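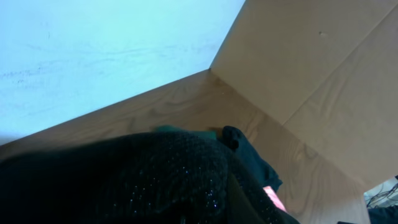

# Kleiderfach - Notizen und Liste

von Bayu Wuisan · Oktober

Diese Website verwendet Cookies. Mit der weiteren Nutzung stimmst du dem zu. [OK] [Einstellungen]

Hallo! Ich führe seit einer Weile Buch über meine Klamotten, und weil inzwischen ein paar Leute danach gefragt haben, liegt die Liste jetzt offen herum. Ein Ordner, eine Tabelle, dieses README - mehr ist es nicht.

## Was drin ist

`kleider.csv` hat 87 Zeilen, eine pro Teil. Socken und Unterwäsche fehlen, da hört bei mir die Liebe zur Tabelle auf. Die Spalten:

- `teil` - Pulli, Tuch, Hose, was auch immer
- `farbe` - nach Gefühl. Petrol und Dunkelgrün habe ich bestimmt mal verwechselt
- `material` - Strick, Webware oder "keine Ahnung"
- `fach` - 1 bis 5, von oben gezählt
- `notiz` - freies Gemecker

## Wie ich einräume

Ich habe mit Rollen angefangen, wie es alle empfehlen, und bin wieder davon weg. Schwarzer Strick mit Glitzergarn zum Beispiel: gerollt wird das bei mir eine dicke Wurst, die alles andere nach hinten schiebt. Solche Sachen lege ich jetzt flach und nur einmal gefaltet hin, Glitzer nach innen (der hakelt sonst gern an glatten Stoffen). Knalliges Grün kommt gleich daneben, damit ich in dem ganzen Schwarz überhaupt noch was finde!

Helles Holz im Fach kann ich übrigens sehr empfehlen. Dunkle Sachen sieht man darauf sofort, auch ganz hinten in der Ecke.

Teile mit Aufhänger lege ich mit der Schlaufe nach oben, dann kann man sie mit einem Finger rausziehen. Klappt bei Tüchern prima, bei schweren Pullis eher nicht - die leiern aus.

## Bekannte Macken

- Fach 4 ist ein Sammelsurium. In der Tabelle steht manchmal nur "liegt irgendwo in 4".
- Mein alter Schrank von Brolcombe hatte andere Fächer, ein paar Nummern stammen noch von dort.
- "Stinlow" in den Notizen ist der Secondhandladen, "Pavlović" die Änderungsschneiderei.

## Mitmachen

Wer eine bessere Falttechnik für groben Strick kennt: immer her damit. Die Tabelle darf jeder kopieren und umbauen, Namensnennung ist nett, muss aber nicht sein. Als Nächstes kommen die Wintermäntel dran, sobald ich sie vom Dachboden geholt habe.

456 Mal geteilt · 4 Kommentare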